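Best finish for a light wood board? 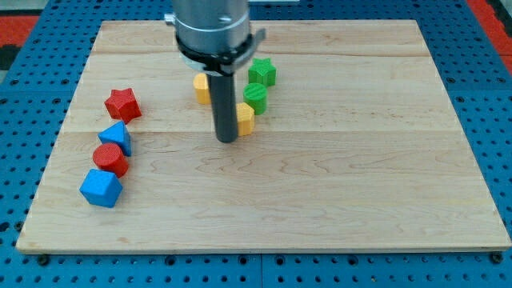
The board with the small ribbed blocks on it, two of each color.

I want to seal this board before it picks up marks. The seams between the planks are faint and I don't want finish pooling in them. Oil or varnish?
Gemma Mottram

Wirkindale
Water-based matte varnish, 2 thin coats. Sand lightly with the grain between coats and wipe off the dust. Oil will yellow pale wood. Do the underside too or it may cup.

Nendberg
I oiled mine in November and it's fine.

Barajas
Test on the underside first. The swirly grain may come up darker.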